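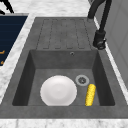
在Vulorby里设置水槽取物任务的初始状态

本页说明怎样让水槽里的盘子和玉米每次重置时都放在合理的位置。我默认你已经安装好Vulorby，并且能打开Mellor厨房场景。

第一步，检查水槽的碰撞体。很多人直接用外观网格生成一个凸包，这样水槽就变成实心的，物体会停在槽口的高度，掉不进去。请把槽底和四面内壁分开，各做一个盒子。内壁是斜的，所以盒子也要跟着倾斜。沥水板单独做一个平的盒子就够了，沟槽不需要参与碰撞。

第二步，定义采样区域。在任务文件里新建区域basin_floor，坐标以水槽为参考，不要用世界坐标，否则换厨房布局以后要重新写。区域的边界从内壁底部向里缩2厘米。

第三步，安排放置顺序。先放盘子，后放玉米。盘子占的面积大，如果后放，采样经常失败。玉米的朝向可以绕竖直轴随机，但是要保持横躺。两个物体之间的最小间隙写在min_gap里，我用的也是2厘米。

第四步，等待静止。放好以后先运行大约500个仿真步，再读取物体位姿。玉米容易滚动，如果它的速度还没有降到阈值以下，就丢弃这次初始状态，重新采样。请不要直接把速度清零，我以前这样做过，后来规划器拿到的位姿和仿真里的位姿对不上。

第五步，检查抓取是否可达。用Plaltus规划器对每个物体求一次逆解，碰撞检查里必须包括水龙头。它的出水管弯得很高，从上方下降的轨迹可能会碰到它。

常见问题：如果盘子一直轻微抖动，请先看接触参数，再看时间步长。我的情况是盘子底部的网格太细，换成简单的圆柱以后就稳定了。

间隙检查的脚本是Gareth Lightfoot写的，我只改了读取配置的部分，放在Prenaneck仓库的tools目录下。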